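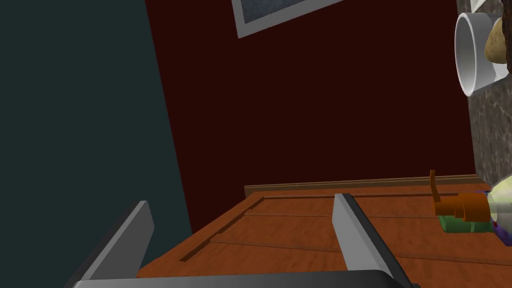
By Kanini Rashidi, project officer, Neltton Community Kitchen
Report for the Virk Fund, period ending October

In this period we served 1,833 hot lunches, which is 171 more than in the period before. The new cooker was connected in the second week and works well.

The cooking course has been more slow to start. Amna Lodhi teaches it on Tuesday evenings, and people come gladly, but several of them work shifts and miss every second lesson. We would like to repeat each lesson in the morning - Haris Khokhar has agreed to teach this group.

From the food budget we have 300 pounds left. The repair of the back door cost 700 pounds, more than we planned, and we ask your permission to take the difference from the travel line, where little was spent.

The receipts will follow by post.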